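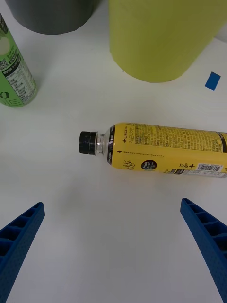

The long way round to a good squash

Isla Gillies makes cordials in Moffat, and she was already pouring when I came in out of the February rain. "You'll have the rhubarb," she told me, and I did, and then I had the blackcurrant as well, and I'm very glad of it.

She started Clultis 13 years ago with her late mother's jam pan and a recipe for elderflower that, she admits, was far too sweet. "My uncle Gillespie drank it out of loyalty. Gillespie Aitken, he had a terrible sweet tooth, so perhaps he even liked it!" These days she makes 1,000 bottles in a good week and still tastes every batch herself, usually before breakfast, when she says her tongue is at its most honest.

We talked for ages about sugar (she uses less each year, and regulars grumble each year) and about the labels, which her sister draws at the kitchen table. Has she ever thought of moving somewhere bigger? "Oh, every winter," she said, topping up my glass. "Then the rhubarb comes up behind the shed and I forget all about it."

The gooseberry will be back in the shop by summer, if the birds leave her any.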